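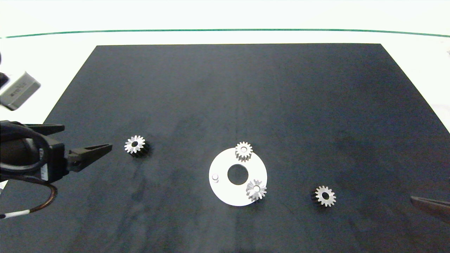 製品評価報告　平歯車組付け教材「Skalleritz」および黒色作業マット

評価担当　Wustgate技能研修所　教材評価係
執筆　Roksolana Kostiuk
査読　Shufen Lu

1．評価の対象

本稿は、当研修所の基礎組立課程で使用している平歯車組付け教材「Skalleritz」と、同教材に合わせて導入したBudbridge社の黒色作業マットについて、使用結果をまとめたものである。教材は金属製の小型平歯車と、歯車を差し込む短い円柱状の軸を備えた白色の円形台座からなる。マットはつや消しの黒で、白色の作業台の天板をほぼ覆う大判のものを選定した。

使用期間は7か月、この間に基礎組立課程を受講した研修生は26名である。教材、マットとも通常の予算で購入しており、販売元からの貸与および便宜の提供は受けていない。

2．導入の経緯

従来、当課程では旧式の減速機を分解して歯車の扱いを教えていた。しかし油分の付着した部品は初日の教材としては扱いにくく、部品点数も多いため、軸と穴のはめ合いを理解する前に研修生の注意が分散する傾向があった。歯車を軸に通し、隣の歯車とかみ合わせるという動作のみを取り出して練習できるものを探していたところ、他施設からの紹介により本教材を知り、7月から試用を始めた。

マットの導入は教材より後である。当初は天板の上で直接作業を行っていたが、白い天板に白い台座を置くと輪郭が判別しにくく、銀色の歯車も照明の反射に紛れやすいとの指摘が講師から寄せられたため、濃色の敷物を追加することとした。

3．歯車について

歯車は銀色の平歯車で、中央に丸い軸穴を持つ。歯の面は明るい光沢があり、歯形の確認は容易である。指先でつまめる大きさでありながら金属らしい手応えがあり、受講後の聞き取りでも、本物の部品を扱っている感覚があるとの感想が複数あった。

歯車には円筒状の胴があり、単純な円板とは置いたときの姿勢が異なる。このことは教材としてはむしろ好ましい。作業台に散らした歯車を一つずつ拾い、軸穴の向きをそろえてから台座に運ぶという手順が自然に生じ、部品を持ち替える練習になるためである。初回の受講者は歯の部分を強くつまみがちであるが、講師が胴の側を持つように示すと、多くはその場で修正できた。

一方、歯の縁の仕上げには個体差が認められた。購入した組のうち一つに、指の腹でわかる程度のかえりが残っていたため、油砥石で軽く処理してから使用に供した。研修施設で用いる場合には、受け入れ時に歯の縁を一通り確認することを勧める。

4．台座について

台座は平たい円形で、中央に大きな穴が開いた環状の形をしている。
軸は短く、歯車を真上から下ろせば素直に収まる。斜めに差し込むと途中で止まるので、研修生は自分の手の傾きに気づくことができる。この点は当研修所が最も評価しているところである。

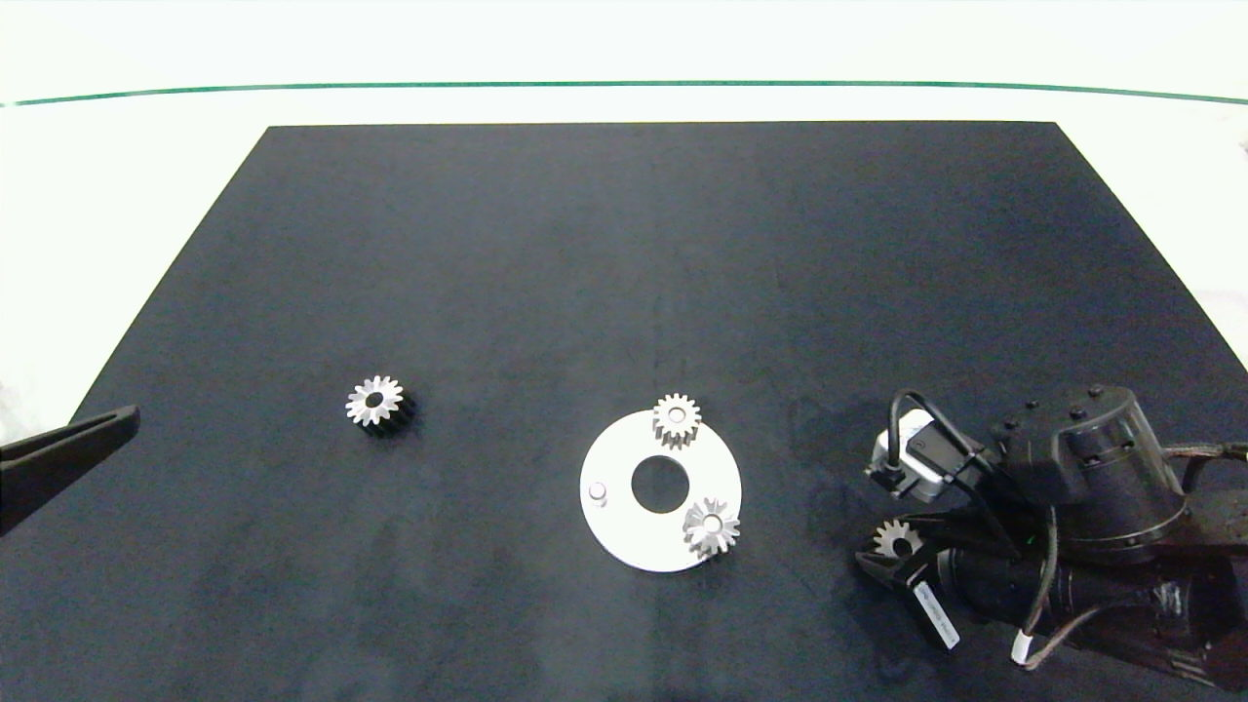 かみ合わせの段階では、隣の歯車の歯と山が当たり、最後まで下りないことがある。その場合には押し込まず、わずかに回しながら歯の位置を合わせるよう指導している。力を加えて解決しようとする研修生には、いったん歯車を抜き、台座から手を離して、最初からやり直させるのがよい。所要時間の短縮を求めるのは、この動作が安定してからで十分である。

改善を求めたい点は台座の安定性である。裏面に滑り止めがなく、縁に近い軸へ歯車を差し込む際、片手で台座を押さえていなければ位置がずれることがある。両手作業の練習と考えれば意味のある特性ともいえるが、片手での作業を課題とする場合には固定具を別に用意する必要がある。販売元のLu商会に照会したところ、固定用の別売品は現在取り扱っていないとの回答であった。

また、付属の手引きは組付け順序の図が小さく、軸の配置と歯車の対応が読み取りにくい。当研修所では図を拡大したものを作成し、作業台ごとに配付している。

5．黒色作業マットについて

マットの購入価格は1枚1,526円であった。銀色の歯車、白色の台座のいずれもよく見分けられ、後方の席から講師の手元を見学する場合にも部品の位置がわかりやすい。部品を探す時間が減ったことは講師全員が認めており、費用に見合う効果があったと判断する。

ただし、つや消しの表面には灰色がかった擦れや汚れの跡が目立ちやすい。乾いた布で拭いても薄い筋が残ることがあり、水拭きの後に乾拭きを行うとおおむね改善する。機能上の支障はないものの、外観検査の練習など、背景の均一さが求められる用途にはやや不向きである。頭上照明の位置によっては表面に柔らかい反射が出るため、照明の直下を避けて敷くことが望ましい。

寸法については、作業台の手前側まで十分に覆えるものを選ばれたい。小さいものを敷くと、歯車が縁を越えて白い天板へ転がり、導入の目的が損なわれる。なお、計測器等の箱形の機器はマットの外に置き、マット上は部品と台座のために空けておく運用としている。

6．保守および保管

歯車は課程終了後に乾いた布で拭き、仕切りのある容器に戻している。使用期間中に歯の欠けや軸穴の変形は認められなかった。台座については、軸の根元に付いた汚れを綿棒で除去する程度の手入れで足りている。マットは折らずに巻いて保管する。折り目が付くとその部分が浮き、歯車を置いたときに傾く原因となる。

7．評価

5段階による評価は次のとおりである。

歯車の品質　4
台座の使いやすさ　3
手引き　2
作業マット　4
総合　4

はめ合いとかみ合わせの初歩を教える教材として、Skalleritzは当研修所の目的によく合致している。台座の固定方法と手引きの図については販売元に改善要望を提出した。次年度の課程でも継続して使用する予定であり、追加購入の際には歯車の予備を併せて発注する。

対象者は組立作業の未経験者を想定すべきであり、歯車列の設計や速度比の計算まで扱う課程では、別の教材との併用が必要である。購入を検討する施設で、当研修所が作成した拡大図の提供を希望される場合は、教材評価係まで書面で申し出られたい。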